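Brestby twin-arm bench kit: worth it over building your own?

Posted in Home and Hobby Robotics, February
Tags: kits, dual arm, grippers, aluminium rail

I'm looking at the Brestby bench kit, the one with two small arms that bolt to a single rail. It would be for my workshop at home. I've built a few wheeled robots but never an arm, and I'd like to teach a pair of them to sort and tidy household things: clothes pegs, cups, kids' shoes, that sort of job.

The kit is $2000 delivered. A friend at my club reckons I could print the parts and buy servos for half that. What I want to know is:

Does the kit come with everything, or will I be ordering bits for weeks?
Is the gripper any use on soft things, or only on blocks?
Is the optional enclosure worth paying for?

I don't need it to be fast. I do need it to survive being switched on most evenings. Power is 240 V here and I have a spare laptop for it.

Burance
Joined to ask this

Comments on this post (1)
Lornska: Which version? The older one had a shorter rail and you couldn't get both arms to meet in the middle without them knocking elbows.
Burance: The current one, long rail.

3 replies, sorted by votes

Beddoe
117 helpful votes

I've had the long rail version for 13 months, so I can answer most of this.

What's in the box: both arms, the rail, clamps, two power supplies and the cables. The servos come already numbered, which saves you an evening. You supply the computer, the cameras and something solid to bolt it to. Mine was short two M5 bolts and the hardware shop had them. Assembly took me a weekend, and most of Sunday went on calibration. Do the calibration twice. The first pass is always a bit off and you'll blame the arm for it later.

Your friend is right that you can print it for less. I priced it at $1000 in parts before I bought mine, and that didn't count failed prints or the rail. If you like that part of the hobby, do it. If you want to get on with the sorting, buy the kit.

Gripper: fine on anything with an edge to grab. Canvas shoes are good because you can take them by the heel or the tongue. Cups are all right with rubber tape on the fingers. Pegs are fiddly. Flat cloth on a hard floor is poor and I've mostly given up on it.

Cable routing is the weak point. The manual shows the cable pulled in tight along the links, and if you do that it tugs when the wrist turns. Leave a generous loop near the gripper and check it doesn't catch on anything at full reach.

Enclosure: I'd skip theirs and make one from aluminium profile with panels. Line it with whatever you like. A plain white lining gave me a lot of glare, so I went to patterned wallpaper and a marble-look floor. You'll still get shadows on the back wall depending on where your lamp is. 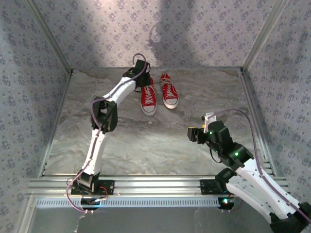

Shoe task on the twin-arm rail, left gripper up near the sneakers.

Servo life has been reasonable. I've replaced one, a shoulder, and the spare took nine days to arrive. Order a spare with the kit and you'll save on postage.

Lornska
Helpful votes: 13

Agree with most of that, but I did buy their enclosure and don't regret it. The corners were square and the panels slotted straight in. If you haven't got a drop saw, it's worth considering.

One thing to add. Set the torque limits before you run both arms together. The default lets them push quite hard against each other and I cracked a printed finger that way on the first night. The setting is under the arm profile and you have to save it for each arm separately.

brestby_owner_2
No votes yet

mine works good. get the long usb leads the ones in the box are too short if your computer is on the floor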